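Open Day at the Rukemby Works, or How I Spent 18 Dollars on Parking to Look at a Mug

Posted March 16, 2023
Filed under: Days Out, Tableware

Rukemby sits at the end of a bus line I have never seen anyone ride to the end. I drove, which cost me 18 dollars at the lot behind the feed store, and walked the last stretch past two Avberg warehouses and a hedge that wanted to be a fence. The open day started at ten. The coffee started at eleven. I consider this a planning error.

Anahera Kingi met our group at the door and handed out stickers with our names on them. Mine said Delwyn Rewi, the name of the person behind me in line, and I wore it all day. Delwyn wore mine and got asked about parking.

We began upstairs with the history of the building. It was put up for the Kowalchuk button company, which at its peak had 135 people on the payroll and one staircase. The staircase is original. So, I think, is the carpet on it.

After that we were let loose on the table displays. I like a plain table setting and had expected linen, a centerpiece, possibly a fork. The palette at this one leaned toward lavender, and there was a white top under it all that would show every crumb I have ever produced.

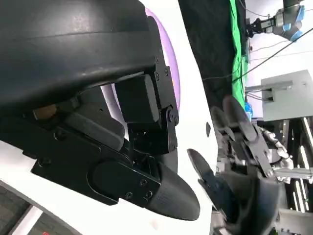
Purple rim, white background, green cloth hanging at the back.

The setting itself was a mug, a plate and two pumpkins. I own more than this and have never once made it look deliberate. The mug is a pale blue I would call "guest bathroom," and I mean that kindly. The plate is shallow with a raised rim, good for toast and bad for soup. The pumpkins are toys, striped orange and cream, and it was March, so they were either five months late or very well prepared.

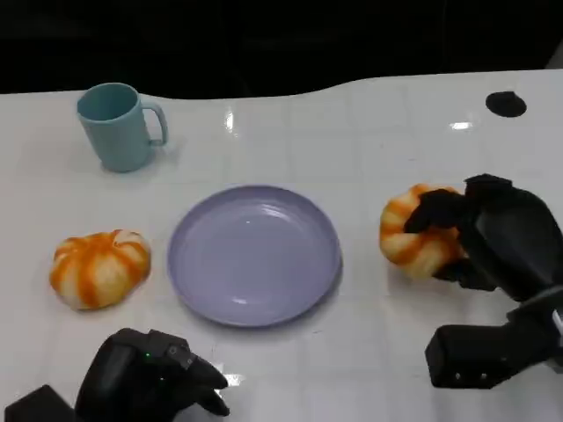

Mug, plate and both pumpkins, with the plate bare.

I should say something about the table. The far edge is wavy. I have been trying to work out where you'd put such a table at home and have settled on "someone else's home." The top is glossy with a faint grid of squares, handy if you are the type who lines up place mats, and I am married to the type who does.

A woman in our group wanted to know whether you could eat off the plate with a pumpkin sitting on it. She asked this twice. Her husband went to look for the coffee.

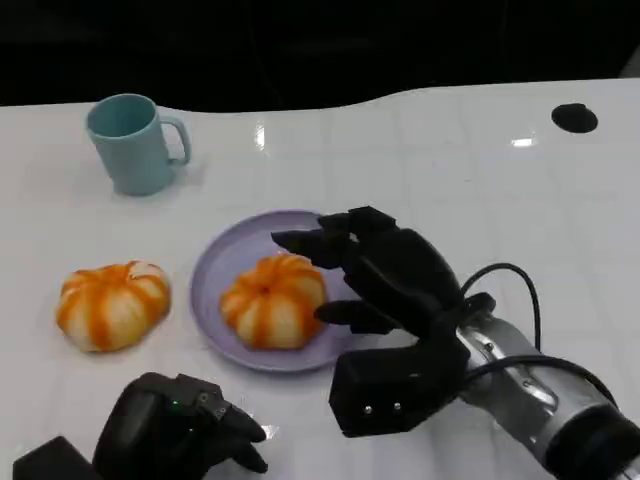 One pumpkin plated, one on the side. Mug handle to the right.

My own opinion is that the plated pumpkin is the better arrangement. It gives the plate a job. The second pumpkin then looks like it's waiting to be seated, and I spent longer on that thought than on the whole Kowalchuk staircase.

Look up while you're there, too. The ceiling is white panels from one side to the other, very bright, and it bounces off the tabletop in a way my kitchen bulb has never attempted.

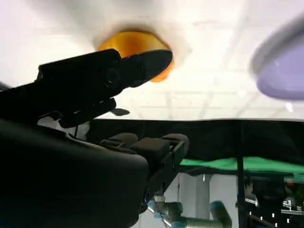 Orange and lavender against the white ceiling panels.

Lunch was a sandwich from the Niltovska cart, number 788 on a ticket roll that had clearly been started in another decade. Egg. Fine. They'd run out of napkins and offered me a second sticker.

The next open day is in May. Entry is free, the lot behind the feed store is not, and the coffee will presumably still be at eleven.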